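5.3 Recording a suturing session

This section covers the recording of demonstrations on the tissue pad with the Kasteleo recorder. It assumes that both instruments have been homed as in Section 4 and that the fixed camera has passed its focus check. One operator works the hand controls. A second person runs the recorder and writes the session log.

5.3.1 Before the first demonstration

1. Open a new session in the Montes menu and enter the operator's initials and the pad number.

2. Check free disk space. A full session of 20 demonstrations needs 926 GB with all streams at full rate.

3. Wet the pad and set the lamp to the level noted on the calibration sheet. Turn off the room lights nearest the camera.

4. Move each instrument through its full wrist range. Confirm that joint angles change on the recorder screen for both sides.

5. Press Sync. Wait until the clock offset reads below 2 ms for video and joint data.

CAUTION: Do not change the lamp level within a session. If it must be changed, close the session and open a new one.

5.3.2 Recording one demonstration

A demonstration is one interrupted stitch, from first grasp of the needle to release of the thread after the last throw. Several stitches may be placed in the same incision, but each is saved as its own file.

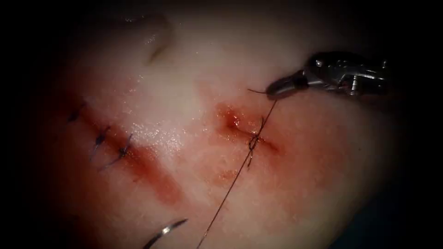 1. Place both instruments in the start pose. The operator says "ready."

2. Press Record. Leave one second of still footage before any motion.

3. The operator drives the needle through both sides of the incision and draws the thread until the planned tail length remains.

4. The operator ties the knot. Keep tension even on the long end, and keep the knot in view of the camera while pulling.

5. The operator opens the jaws on both sides and holds still.

6. Press Stop. Enter a result code: 1 for complete, 2 for complete with recovery, 3 for failed.

Note: Save failed demonstrations. Code 3 files are left out of the main training set but are used to train the error detector.

Note: If the operator drops the needle and picks it up again without help, keep recording and use code 2. If a hand enters the work area, stop and use code 3.

CAUTION: Stop at once if the two wrists touch. Run the joint check in Section 4.6 before you record again.

5.3.3 Marking phases

Phase marks tell the learning software where one step of the stitch ends and the next begins. Marks may be set live with the foot pedal or added later in Zidcombe.

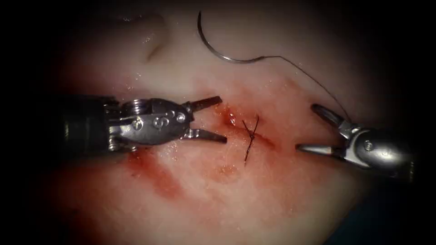 1. Load the file and let the software propose marks from jaw angle and tip speed.

2. Step through each proposed mark and move it if it is off by more than three frames.

3. Use only these labels: grasp, insert, pull, throw, tighten, release, idle.

4. Label any stretch over two seconds without tip motion as idle, even in the middle of a throw.

5. Save. The file is locked and its status changes to Marked.

To unlock a marked file, send the file number to the data lead, Uwe Wiegand.

5.3.4 Dataset size

The starter model supplied with the Lunier training package was fitted on 616 demonstrations. For a new pad type or thread size, plan on 2,000 marked files before the first full training run. Shorter runs can be used to check the data path, but their scores should not be compared with those in Appendix C.

Continue to Section 5.4, Export and Backup.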